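Sprechernotizen: Greifervergleich am zweiarmigen Aufbau
Reihe Laborautomatisierung, Donnerstag, 20. Juli 2023
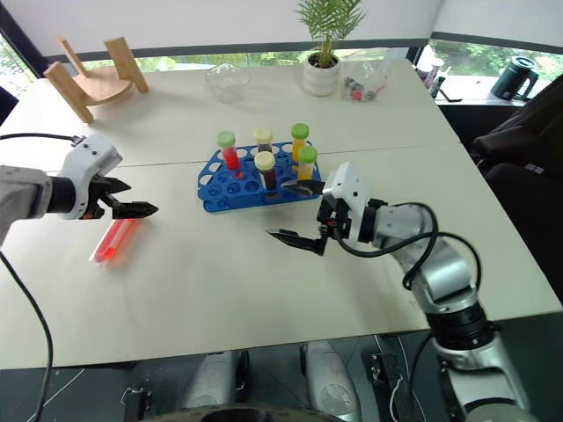 Folie 1 – Einstieg
Kurze Begrüßung, keine Firmenvorstellung. Fragestellung nennen: Welche Fingerform eignet sich für liegende und für stehende Probenröhrchen, wenn zwischendurch nicht umgerüstet werden soll? Die Versuche liefen im Juni am Standort Uvmont, Auswertung durch Sarla Dhillon und mich. Cauã Mendonça hat die Steuerung angepasst und übernimmt nachher Fragen zum Regler.

Folie 2 – Aufgabe
Röhrchen vom Tisch aufnehmen, aufrichten, in einen freien Platz im Rack setzen. Rack nicht fixiert. Das ausdrücklich sagen, die Frage kommt sonst in der Diskussion. Die übrigen Gegenstände am hinteren Tischrand blieben in allen Läufen stehen, die Objekterkennung sollte damit zurechtkommen.

Folie 3 – Verglichene Finger
Drei Varianten, alle als parallele Zweifingergreifer betrieben:
Variante A: glatte Finger, gerade, ohne Auflage.
Variante B: gezahnte Finger, gerade.
Variante C: Finger mit V-Nut, Fertigung bei Lolex.
Die Greifereinheit selbst bleibt gleich, getauscht werden nur die Finger. Gleiche Schließkraft bei allen dreien.

Folie 4 – Versuchsumfang
300 Greifversuche je Fingervariante und Röhrchenlage. Insgesamt 1793 auswertbare Läufe; sieben Läufe wegen Kommunikationsabbruch zum Controller verworfen. Die Abbrüche verteilen sich auf alle Varianten, Protokoll auf Nachfrage.
(Falls Zeit: Definition »erfolgreich« vorlesen. Röhrchen steht bis zum Anschlag im Rack, Nachbarröhrchen unverändert.)

Folie 5 – Liegende Röhrchen
Hauptproblem bei A: Das Röhrchen rollt beim ersten Kontakt weg, sobald ein Finger früher anliegt als der andere. Bei B seltener. Die Zahnung hält auch dann, wenn der Griff nicht mittig sitzt. Die V-Nut zentriert am besten, braucht aber eine Annäherung quer zur Röhrchenachse. Bei schräger Lage muss das Handgelenk weiter drehen, und der linke Arm kommt dabei nahe an seine Gelenkgrenze.
Kabelführung erwähnen: Schlaufe am Greifergehäuse nicht zu kurz wählen. Bei uns hat sie anfangs die Drehung begrenzt – das war kein Reglerfehler, obwohl wir zwei Tage dort gesucht haben.

Folie 6 – Stehende Röhrchen
Hier entscheidet die Fingerbreite. Zwischen benachbarten Röhrchen bleibt wenig Platz, C streift regelmäßig die Kappe daneben. A und B sind schmal genug. Greifhöhe 18 mm unterhalb der Kappe, tiefer kollidieren die Fingerspitzen mit dem Rack.
Rechter Arm: kann das Rack seitlich abstützen, während links eingesetzt wird. Reduziert das Verschieben deutlich, kostet aber 3 Sekunden je Zyklus.

Folie 7 – Kamera
Kopfkamera für die Grobposition. Klare Röhrchen auf weißer Fläche sind schwierig, die Kontur ist schwach. Gefärbter Inhalt hilft, die farbige Spiegelung auf der Platte verschiebt jedoch den geschätzten Schwerpunkt. Abhilfe: Kappe getrennt segmentieren und die Achse von dort aus bestimmen. Die Fuge in der Tischplatte wurde in der ersten Version als Kante eines Objekts gemeldet, inzwischen maskiert.

Folie 8 – Controller
Kuroda mit Positionsregelung gegen die eigene Impedanzregelung aus Fistville. Beim Einsetzen ist die Impedanzregelung toleranter gegen seitlichen Versatz. Beim reinen Aufnehmen kein Unterschied, der den Mehraufwand bei der Parametrierung rechtfertigt. An Cauã verweisen, Parametertabelle liegt im Anhang.

Folie 9 – Stand
Wir arbeiten vorerst mit B auf beiden Seiten weiter. C bleibt für den Fall interessant, dass nur liegende Röhrchen aufzunehmen sind. Offen: Verschleiß der Zahnung, Verhalten bei feuchten Röhrchen, Racks mit engerem Raster.
Keine Aussage zu Glas. Getestet wurde nur Kunststoff.

Reservefolie – Umrüstzeit
Nur zeigen, wenn gefragt wird. Fingerwechsel von Hand, Schrauben am Gehäuse danach mit Drehmomentschlüssel nachziehen, anschließend Nullpunkt neu anfahren.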